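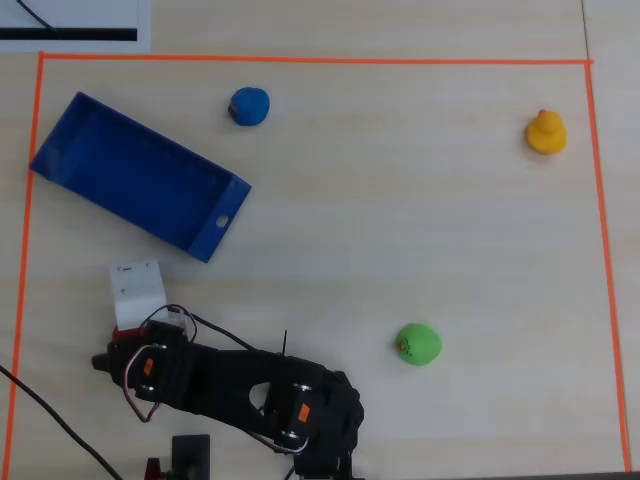 The table at Statevthorpe, with the tray, the duck and the two balls inside the orange tape.

Hello again from the robot corner! Last month I promised I'd write up what the small arm and I have been doing with our evenings, and since three of you have now asked (hi, Faith), I'd better get on with it.

The job is toy pickup. You name a toy, the arm goes and gets it and drops it in the blue tray. I'm teaching it by driving it myself: there's a second arm of the same size clamped to my side of the bench, I move that one with my hand, and the black one on the table copies me, while the computer records the joint angles and the video from overhead. Then I put everything back somewhere a bit different and do it again. And again. I did 78 good runs in February, plus a heap I threw out, mostly from the first week when I was still driving like somebody parking a borrowed truck.

The balls I like. You can come at a ball from pretty much any side and the fingers close on it fine. The duck is another story. Grab it by the head and it swings, grab it low and the body squirts out and goes skating off toward the tape. I spent one whole evening on nothing but ducks and ended up with 20 runs I was willing to keep, all of them coming in slowly from behind. If you've got a better way to hold a rubber duck with two stiff fingers, please write in, I mean it.

Lilian Magesa sat in for a session and told me off (nicely) about my pauses. I tend to stop over the toy and think for a second before I close the gripper, and she pointed out that the arm will learn the thinking too. She was right! I trained on the early runs and the thing hovered over the green ball for ages, exactly like me. So now I decide where I'm going before I hit record, and I keep my hand moving even if it's moving slowly. She also had me turn the tray between runs. I'd been leaving it square to the edge of the table without noticing, so of course the first time someone bumped it the arm went for the old spot and let go of the ball over bare wood.

Other bits I've changed: the toys always start inside the tape, because past it the arm is stretching and gets shaky. I open the gripper wider on the way in than feels necessary. And I back out of the tray high before I end a run — I was clipping the wall on the way home and teaching it to do the same.

Where are we now? With the balls, pretty good. With the duck, maybe don't bring your friends over yet. I'm going to record another batch with the toys closer together, as it still gets muddled when the blue ball is sitting right up against the tray (blue on blue, I suppose, though Faith thinks it's the angle of the wrist).

If you'd like a turn at driving, come by after 6 p.m. and ask for me. It takes a few minutes to get the feel of it and I'll happily keep your runs if they're tidy. Duck specialists get the good chair.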